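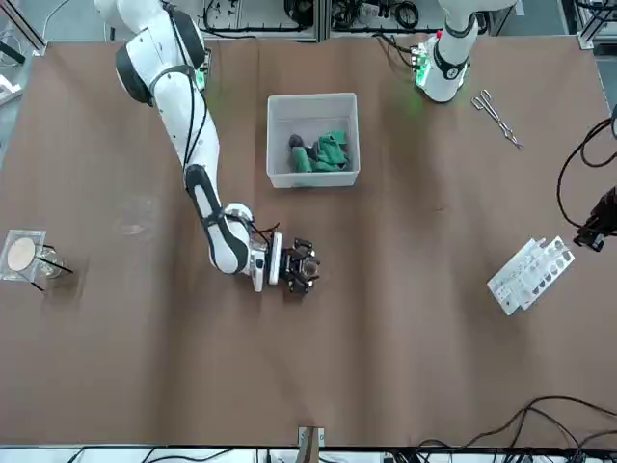
The brown paper stage, with the white bin, the forceps and the rack all out at once.

Welcome to the bench tidy gallery! I have been promising to put this page up since January, when I finally got fed up with hunting for things and started clearing out the lab room one surface at a time. I'm posting it on 02/09/2024, so yes, it took me a while.

If you've never covered a big table in brown paper before sorting it, please try it. I buy the paper on a roll (the last one was 300 feet and I'm still using it), cut off a long piece, tape it down at the corners and then start laying things out. You can write on it, you can draw circles where you think things ought to live, and when you're done you fold the whole mess up and throw it away. I used to sort straight onto the bare tabletop and I'd be scraping off tape and pen marks for days.

The white bin is my favorite kind, low enough that you can see over the side. I ordered a couple from Nencombe after going through a whole string of deeper ones that swallowed everything I put in them. With a deep bin I forget what's on the bottom, and then I buy another one of whatever it was, and then I have two and can't find either. The low ones hold less, and that has been good for me. A cloth goes in, a few small things go in, and that's it.

Forceps! I go back and forth on these. For a long time they lived in a drawer with the scissors, then in a mug, then in a roll-up pouch that I loved the look of and never once unrolled. Right now my rule is that forceps get laid flat next to whatever I'm working on and go back in their tray at the end of the day. I have kept to that rule maybe half the time.

The rack is the sort of thing that never seems to fit on a shelf the way you want it to. It's longer than you remember and it catches on its neighbors. I've tried standing racks on end like books (they fall over) and stacking them (fine, until you want the bottom one). What I've settled on is one shelf just for racks, with nothing else allowed on it. The shelf is a Fitwood one, 50 inches wide, and I'm very fond of it even though putting it together took me an entire evening and one of the screws went in crooked. It's still crooked.

And then there's the clear acrylic holder over on the left, with the round beige disc in it. Holders like that are hard to put away. They scratch if you look at them wrong, so I wrap mine in something soft before they go in a cupboard, and I keep them away from anything metal. I'd love to hear from anyone who has a better way of doing it, especially if you don't have much cupboard space.

Cloths are where I've changed my mind the most. I used to fold every single one into a neat little square, and it looked beautiful for an hour. Now they get tossed in a bin however they land and I feel much better about my life.

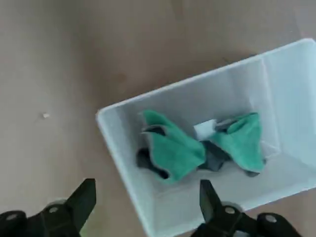

I do still keep the microfiber ones apart from the cotton ones, mostly for the laundry. Microfiber picks up lint from everything, so mine get their own wash with no fabric softener, and then they hang over the back of a chair overnight. The two-color kind is handy if you like to use one side for wiping and the other for drying. I started out doing that very strictly and now I just grab whichever side is up.

A bin with a divider in it is worth having, too. I like to give cloths the big side and save the narrow side for the little stuff that would otherwise end up underneath them. I got one with a divider from Bucur as an experiment and went back for more the same week.

For labels I use the Flomus tape, the plain white one. I made 119 labels over the whole project, which sounds ridiculous until you start labeling shelf edges as well as boxes, and then it goes fast. My advice is to wait a week or so before you label anything. Everything I labeled on the first day ended up moving somewhere else, and peeling tape off plastic is nobody's idea of fun.

Next up is the tall cupboard by the door, which I've been avoiding. More pictures when I get to it!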